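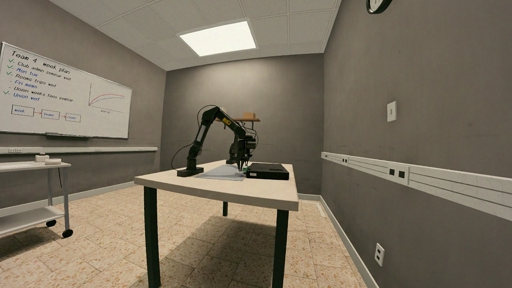 Black robot arms on a cream table

4. Setting up the Trilton eyelet press

Please read this section before you punch the first banner. It is for the hand-operated press with the die set for PVC and mesh. The motor version has its own booklet.

4.1 Fixing the press

1. Choose a table which doesn't move when you push down on it with both hands.
2. Put the press near the front edge, so the lever can travel all the way down.
3. Mark the bolt holes with a pencil, take the press away and drill.
4. Fix it with the 4 bolts from the bag. Tighten them in a cross order, first by hand and then with the key.

Note: Clamps are allowed for a short job, but check them again after every banner.

63 shares

4.2 Fitting the dies

1. Lift the lever to its highest position and close the safety pin.
2. Push the upper die into the holder until you feel the stop. Turn the small screw until it holds.
3. Put the lower die in its seat. It must sit flat.
4. Open the pin and bring the lever down slowly, with no material inside. The two dies should meet in the center.

CAUTION: Keep your fingers away from the dies whenever the pin is open. The spring is strong and the lever returns fast.
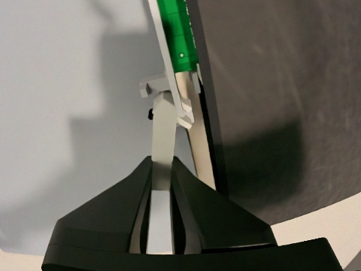

Alby Tautahi writes that on his press the upper die was always a little to the left, and only after he cleaned the old grease from the holder did it go in straight. We have the same experience with presses that were stored over winter, so please wipe the holder with a dry cloth before step 2.

4.3 Setting the pressure

1. Turn the black knob back until it is loose.
2. Put one eyelet and one washer in place, with a waste piece of your banner between them. Use the same material and the same number of layers as in the real job.
3. Press once and look at the back side. If the washer still turns, give the knob a quarter turn to the right and try with a new eyelet.
4. When the washer is firm and the edge is round, lock the knob with the ring.

Too much pressure is also a fault - the edge of the eyelet cracks and will cut the rope later. 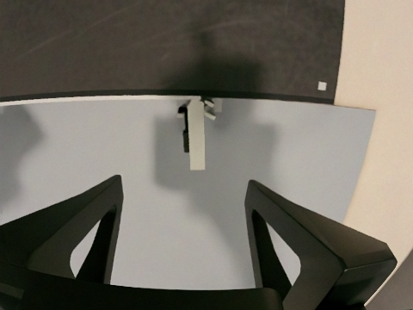

Can I use the same setting for mesh and for solid PVC?

Mesh is thinner under the die, so it needs its own setting. Fold the hem double and begin again from step 1.

4.4 Spacing the holes

Loosen the side stop and slide it along the ruler to the distance you want. For most banners we begin at the corners, then the middle of each side, and after that we divide what remains.
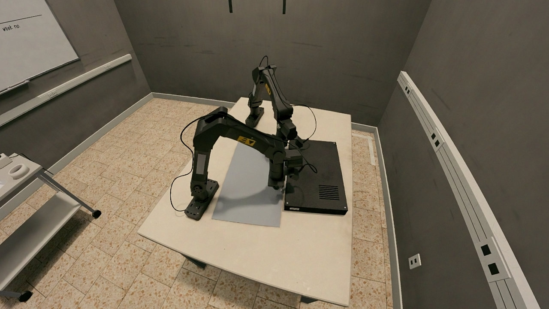

On a long side the last space often comes out different from the others. Mark all positions with chalk first and correct them before you punch, for a hole in PVC can't be closed again. When the marks are good, lock the side stop and work from left to right.

Note: Spare dies have the order number 268. Older dies from Skondberg don't fit this holder.

6 comments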